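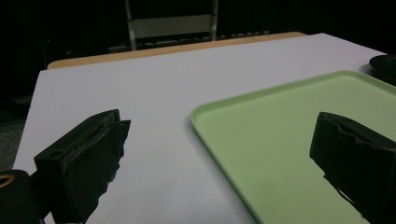 어린이 과학 > 로봇과 놀아요 > 초등 3~6학년

로봇에게 일을 가르쳐 본 적 있나요?

"로봇은 사람이 컴퓨터에 명령을 써 넣으면 움직이는 거잖아요!" 하고 말하는 친구가 있을 거예요. 맞아요, 그렇게 움직이는 로봇도 아주 많아요. 그런데 요즘은 다른 방법도 많이 써요. 사람이 직접 해 보이고, 로봇이 그걸 보고 배우는 방법이에요. 우리가 젓가락질을 배울 때랑 비슷하죠! 젓가락질을 책으로 배운 사람은 드물 거예요. 엄마나 할아버지가 옆에서 "자, 이렇게 잡고, 이렇게 오므려 봐" 하고 보여 주셨을 테니까요.

이렇게 사람이 먼저 해 보이는 것을 '시범'이라고 해요. 시범을 보고 따라 하면서 배우는 것은 '모방 학습'이라고 부르고요. '모방'은 흉내 낸다는 뜻이에요. 말은 어렵지만 여러분이 태어나서 지금까지 날마다 해 온 일이랍니다.

말로 하면 왜 어려울까요?

쟁반에 그릇 하나를 올려놓는 일을 생각해 보세요. 여러분은 1초도 고민하지 않고 할 수 있어요. 그럼 이 일을 말로만 설명해 볼까요?

"손을 앞으로 뻗어."
얼마나 뻗어야 하죠?
"그릇에 닿을 때까지."
그릇의 어디에 닿아야 해요? 옆구리? 테두리?
"테두리를 잡아."
얼마나 세게요? 손가락은 얼마나 벌렸다가 오므려요?
"그다음에 들어서 쟁반 위로 옮겨."
얼마나 높이 들어요? 쟁반에도 테두리가 있는데, 거기에 부딪히면 어떡해요?

벌써 머리가 아프죠? 게다가 그릇이 어제보다 조금 왼쪽에 놓여 있으면 설명을 고쳐야 해요. 그래서 과학자들은 생각했어요. 설명하기 어려우면 보여 주자!

로봇의 손, 그리퍼

시범 이야기를 하기 전에 로봇 손부터 알아봐요. 물건을 집는 로봇 손을 '그리퍼'라고 해요. 영어로 '꽉 잡는 것'이라는 뜻이에요. 사람 손처럼 손가락이 다섯 개인 것도 있지만, 손가락이 딱 두 개인 그리퍼가 참 많아요. 집게처럼 마주 보고 벌어졌다 오므려졌다 하지요. 두 개로 뭘 할 수 있을까 싶지만, 컵도 집고 양말도 집고 블록도 쌓아요.

손가락 안쪽에는 폭신하거나 오톨도톨한 것을 붙여 두기도 해요. 매끈하기만 하면 물건이 쏙 미끄러져 버리거든요. 고무장갑을 끼고 접시를 잡으면 덜 미끄러운 것과 같은 원리예요. 이 안쪽은 물건과 자꾸 맞닿는 곳이라 오래 쓰면 닳을 수 있어요. 운동화 밑창처럼요!

시범을 보이는 세 가지 방법

첫 번째는 로봇 팔을 직접 잡고 움직여 주는 방법이에요. 로봇의 팔을 살며시 잡고 "자, 여기로 갔다가, 여기서 집고" 하면서 끌어 주는 거예요. 로봇은 팔의 관절마다 얼마나 구부러졌는지를 하나하나 기억해요. 선생님이 여러분 손을 잡고 붓글씨 획을 그어 주는 것과 똑같아요. 힘을 주는 느낌까지 가르칠 수 있다는 점이 좋지만, 커다란 로봇은 팔이 무거워서 사람이 금방 지쳐요.

두 번째는 원격 조종이에요. '원격'은 멀리 떨어져 있다는 말이에요. 게임기처럼 생긴 조종기를 쓰기도 하고, 진짜 로봇 팔과 꼭 닮은 작은 팔을 쓰기도 해요. 사람이 작은 팔을 움직이면 저쪽의 큰 팔이 똑같이 움직이는 거죠. 상상만 해도 재미있겠죠? 그런데 처음 해 보면 무척 어려워요. 내 손에는 물건이 닿는 느낌이 거의 없어서, 눈으로만 보고 맞춰야 할 때가 많거든요.

세 번째는 손에 드는 그리퍼를 쓰는 방법이에요. 로봇 손만 똑 떼어 내서 사람이 들고 다닌다고 생각하면 돼요. 손잡이를 쥐고 손가락 두 개를 벌렸다 오므렸다 하면서 물건을 집어요. 그리퍼에는 카메라가 달려 있어서, 손이 보는 세상이 그대로 녹화돼요. 이 방법은 로봇 팔이 곁에 없어도 된다는 게 정말 멋져요. 부엌에서도, 교실에서도, 탁자 하나만 있으면 시범을 보일 수 있어요!

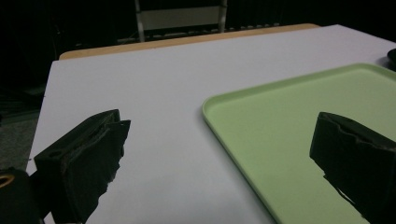 손에 달린 카메라로 보면 세상이 조금 다르게 보여요. 우리 눈은 머리에 있으니까 손과 물건을 위에서 내려다볼 때가 많죠. 그런데 손의 카메라에는 그리퍼 손가락이 늘 가까이에 크게 보이고, 탁자와 쟁반은 그 너머에 펼쳐져요. 손이 움직이면 화면 속 세상도 함께 움직이고요. 나중에 로봇이 일할 때도 자기 손에 달린 카메라로 봐야 하니까, 배울 때 본 모습과 일할 때 보는 모습이 비슷할수록 좋아요. 시험 문제가 공부한 책이랑 비슷하게 나오면 반가운 것처럼요.

몇 번이나 보여 줘야 할까요?

한 번 보여 주면 로봇이 척척 해낼까요? 그러면 참 좋겠지만 대부분은 그렇지 않아요. 로봇 연습실 '코디카라'에서 시범을 맡고 있는 예시 비르하네 선생님께 여쭤보았어요.

"저는 물건을 쟁반에 옮기는 일 하나를 가르치려고 시범을 200번 했어요. 그런데 로봇이 쟁반 앞에서 자꾸 멈칫거리는 거예요. 그래서 500번까지 했지요. 그날 꿈에도 쟁반이 나왔어요!"

와, 500번이라니! 그럼 똑같은 동작을 500번 했을까요? 그러면 안 된대요. 쟁반을 조금 돌려 놓기도 하고, 옆으로 밀어 놓기도 하고, 물건을 가까이 두었다가 멀리 두었다가 해야 해요. 늘 똑같은 자리에만 두고 가르치면 로봇은 그 자리밖에 몰라요. 여러분이 3 더하기 4만 백 번 풀면 5 더하기 2는 여전히 낯설겠죠? 로봇도 이런저런 문제를 골고루 풀어 봐야 해요.

불빛도 바꿔 봐요. 환한 방에서만 배운 로봇은 어둑한 방에서 같은 탁자를 보고도 헷갈릴 수 있어요. 카메라에 찍힌 색이 달라지니까요. 하얀 탁자도 불빛에 따라 회색처럼 보이기도 하고 보랏빛이 살짝 돌기도 한답니다. 집에 있는 하얀 종이를 창가에서 한 번, 이불 속에서 한 번 보세요. 정말로 달라 보여요.

코디카라에서는 여러 가지 일을 가르치면서 시범을 모두 2,650개 모았대요. 같은 연습실의 후베르트 슐츠 선생님은 이 시범을 하나씩 살펴보는 일을 해요. 물건을 떨어뜨린 시범, 중간에 재채기를 해서 손이 흔들린 시범, 깜빡하고 녹화를 늦게 시작한 시범을 골라내야 하거든요. 물건을 놓쳤다가 다시 잘 집은 시범은 어떻게 할까요? 그건 버리지 않고 남겨 둘 때가 많대요. 로봇도 실수했을 때 어떻게 다시 해야 하는지 배워야 하니까요!

로봇은 시범에서 무엇을 배울까요?

녹화한 시범에는 두 가지가 짝을 이루고 있어요. 하나는 그때 카메라에 보인 것, 또 하나는 그때 손이 한 움직임이에요. "이런 모습이 보일 때는 손을 조금 아래로", "이런 모습이 보일 때는 손가락을 오므려" 하는 짝이 아주아주 많이 모이는 거예요. 컴퓨터는 이 짝들을 보고 또 보면서 규칙을 찾아요. 그러다가 처음 보는 모습이 나타나면, 배운 것 가운데 비슷한 것을 바탕으로 어떻게 움직일지 정해요.

그런데 로봇은 흉내를 너무 잘 낼 때가 있어요. 일라리아 롱고 선생님은 물건을 집기 전에 손을 살짝 흔드는 버릇이 있었어요. 자기는 전혀 몰랐대요. 로봇을 켜 보고서야 알았어요. 로봇이 물건 앞에서 손을 살짝, 살짝, 흔들고 있었거든요! 다들 한참 웃고 나서 그 시범들을 다시 찍었답니다.

좋은 시범 선생님이 되려면

천천히, 그렇지만 너무 느리지는 않게 움직여요. 중간에 오래 멈춰 있으면 로봇도 '여기서는 가만히 있는 거구나' 하고 배워 버려요.

카메라를 가리지 않아요. 소매가 긴 옷은 걷어 올리면 좋아요.

시작하기 전에 무엇을 할지 마음속으로 정해 둬요. 이리 갔다 저리 갔다 망설이면 그것까지 녹화되니까요.

피곤하면 쉬어요. 팔이 아프면 누구나 동작이 삐뚤빼뚤해져요.

집에서 해 보는 로봇 놀이

로봇이 없어도 괜찮아요! 친구나 가족 한 명, 부엌 집게 하나, 쟁반 하나, 떨어뜨려도 깨지지 않는 작은 물건 하나만 준비하세요. 지우개나 뭉친 양말이 딱 좋아요.

먼저 '말로 가르치기'를 해 봐요. 로봇이 된 사람은 집게를 들고 눈을 감아요. 선생님이 된 사람은 말로만 알려 줘서 물건을 쟁반에 올리게 해요. 로봇은 선생님이 말한 대로만 움직여야 해요. "조금 왼쪽!"이라고 하면 얼마나 가야 할지 정말 모르겠을걸요.

이번에는 '손으로 가르치기'예요. 로봇은 그대로 눈을 감고, 선생님이 로봇의 손을 살며시 잡고 움직여 줘요. 세 번 해 준 다음 손을 놓고 로봇 혼자 해 보게 해요. 성공했나요? 그럼 몰래 쟁반을 한 뼘 옆으로 옮기고 다시 시켜 보세요. 앗, 물건이 바닥으로 떨어질지도 몰라요. 눈을 뜨고 하면 어떻게 달라지는지도 꼭 해 보세요. 로봇에게 카메라가 왜 필요한지 알 수 있을 거예요.

궁금해요!

로봇도 배우다가 지루해하나요?
아니요, 로봇은 지루함을 느끼지 않아요. 지루한 쪽은 시범을 보이는 사람이에요. 그래서 코디카라 선생님들은 노래를 틀어 놓고 번갈아 가며 한대요.

한 로봇이 배운 것을 다른 로봇에게 줄 수 있나요?
줄 수 있을 때도 있어요. 손 모양이 비슷하고 카메라가 달린 자리도 비슷하면 훨씬 쉬워요. 손에 드는 그리퍼로 모은 시범은 같은 모양의 손을 단 여러 로봇에게 가르칠 수 있어서 편리해요.

어린이도 시범을 보일 수 있나요?
그럼요! 손에 드는 그리퍼는 어린이에게 조금 무거울 수 있으니 어른과 함께 들면 돼요. 진짜 로봇 팔 옆에서는 꼭 어른 말씀을 듣고, 팔이 움직이는 동안에는 손을 넣지 않아요.

낱말 주머니

그리퍼: 물건을 집는 로봇의 손.
시범: 다른 이가 따라 할 수 있도록 먼저 해 보이는 것.
원격 조종: 멀리 떨어진 곳에서 기계를 움직이는 것.
모방 학습: 시범을 흉내 내면서 배우는 것.
관절: 팔꿈치나 무릎처럼 구부러지는 곳. 로봇 팔에도 있어요.

다음 이야기에서는 로봇이 투명한 유리컵을 왜 그렇게 어려워하는지 알아볼 거예요. 그때까지 집게 놀이를 해 보고, 몇 번 만에 성공했는지 우리에게도 알려 주세요!

글 에예루살렘 아두냐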